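Subject: Re: [stullumeo-family] Service for Uncle Pete, and the obituary draft

Hi all,

Sorry to take two days over this. I wanted to read the draft out loud to Mom before I answered, and she kept stopping me to tell stories, so it took a while (a good while, we had lunch in the middle of it).

On 15 April Hyun-seo Choo wrote:

> Hello everyone. I have put together a first draft of the obituary and would be grateful for corrections. The paper wants it by Wednesday noon and charges by the line, so please be kind but also be brief!
>
> What I have so far:
>
> Peter passed away peacefully at home in Fleltholm, with his wife of 49 years beside him. He was born on the family farm and moved to town as a teenager, when he went to work in the parts room at Mustonen Feed & Implement. He later spent most of his career at Vemex, where he retired as shop foreman in 2000. He loved fishing, his garden, and his grandchildren, and he never missed a Friday fish fry.
>
> Things I am not sure of: (1) the year he started at Mustonen, (2) whether we list the grandchildren by name, (3) whether to mention his brother in the "predeceased by" line, as I was told there might be feelings about that, (4) flowers or donations.
>
> Also, can somebody please tell me about the hymns? Father-in-law never said one word to me about hymns in all the years I knew him.

First of all, Hyun-seo, thank you. It's a lovely draft and it sounds like him, and I know you wrote it late at night with the kids finally asleep. Mom cried at "never missed a Friday fish fry" and then laughed, and then wanted it known that he missed exactly one, for his own daughter's wedding rehearsal, and complained about it. I don't think we need to correct the record there.

Now the corrections, in your order.

(1) Mom doesn't know the year either and neither does Aunt Lou. I'd leave the year out. He used to say he started at Mustonen the summer he was tall enough to reach the top bins, and that's as close as we'll get. And it was the Mustonen store out by the grain elevator, before they built the one on the highway. That probably only matters to me and four other people, so skip it if the line count is tight.

One real fix: he wasn't shop foreman when he retired from Vemex. He'd been foreman, but his last few years he went back to the parts counter because he missed talking to people. He was proud of that and used to bring it up. Could we say "where he served as shop foreman and later returned to the parts counter he loved"? I know that's longer. I'll pay for the extra line.

(2) Yes to names, please! There are 9 of them, and if we only write "nine grandchildren" I promise you I'll hear about it from at least three. Oldest to youngest, first names only. Check the spelling of the twins with their mother and not with me, I've been getting it wrong on birthday cards for years.

(3) I talked to Mom about this and she was firmer than I expected. Ray goes in. They didn't speak for a long stretch, everybody on this list knows that, but Pete drove up and sat with him at the end and whatever needed saying got said. "Predeceased by his parents and his brother, Raymond." Nothing more than that. If anybody does have feelings about it, they can call me and I'll listen -- please don't take it to Aunt Lou this week.

(4) Donations. He was allergic to half of what comes in a funeral arrangement anyway. Aunt Lou would like them to go to the fire hall or the library, giver's choice. She does want one spray for the casket and my sister is ordering that, so please nobody else order one. We had two at Grandma's and it looked like a competition.

Hymns: he liked the loud ones. He couldn't carry a tune and didn't care who knew it. I've asked for "How Great Thou Art" and "Blessed Assurance," and the organist says she can do both. If anyone remembers something he asked for himself, speak up by Monday, that's when the program goes to the printer. We're printing 52, which I think is plenty with the limit on how many can sit in the church. Those of you staying home because of the virus, we understand completely, and there'll be a link. We'll do the big get-together in May, outdoors, at the farm if the road's dry enough to park along. That's when I want everybody to bring stories and a dish.

Speaking of dishes, Aunt Lou does not need any more casseroles! I mean it with love. Her freezer is full and so is the neighbor's. What she could use is somebody to come sit with her in the afternoons, and somebody to take the truck to have the brakes looked at. I've got Tuesday and my brother has the truck. 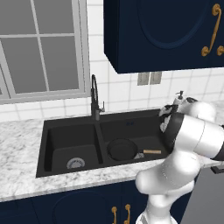
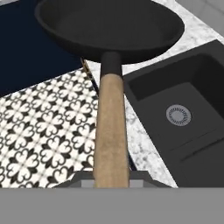
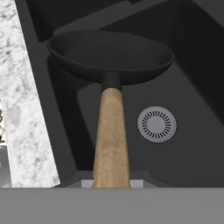

The other thing is the photo board. I've got the easel and the corkboard from Grandma's service and they're in decent shape. What I don't have is anything of Pete between his wedding and the first grandchild. I know there's one of him in his Vemex shirt holding up a walleye, I've seen it with my own eyes, on somebody's refrigerator. Whose refrigerator was it? If it's yours, send me a scan or just take a picture of it with your phone, but do it in daylight so there's no glare. The same goes for the old Mustonen softball team, if anybody kept that one. Put names on the back of anything you hand me in person or I can't promise you'll get it back.

Pallbearers, I've talked to all of you except cousin Dale, who doesn't answer his phone. Somebody who lives near Dale, go knock. They need to be at the church forty-five minutes ahead. Dark pants are fine, no need for a suit, and Aunt Lou says if you own a Vemex cap you may bring it and hold it.

Last thing on the draft, a small one. "Passed away peacefully at home" -- Mom asked if it could say "at home, in his own chair." I wasn't sure about it at first, but she's right, he'd have wanted people to know he was in the chair. Hyun-seo, your call. You've got the pen.

I'll call the paper Tuesday and ask about the photo size. If I've forgotten something, write back to the whole list so we don't end up with six separate conversations again.

Love to all of you,
Carol

17 April 2021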